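20/02/2018

Bus to Gremside at 10, back by early afternoon. The Derora shop had the lining I wanted but not the thread, so I got the thread at the market and paid more than I meant to. Rain the whole way home.

Spent the evening on the family papers. Another 11 letters sorted, all from the Cimville years, mostly about rent and coal. Dark grey cloth, creases and all: 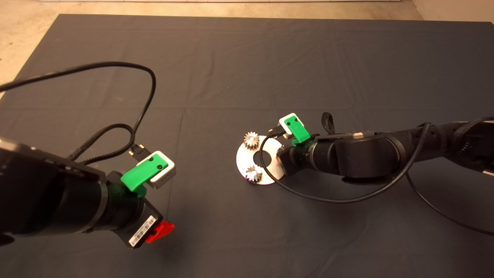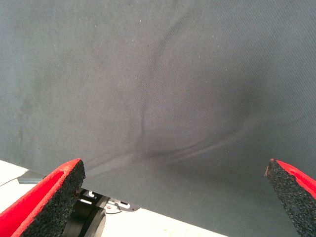

Still to do

Ring the library about the parish book. Pay the Fallahi bill. Write up the coal letters before April – I have 400 words so far and they want 2,000. Early night.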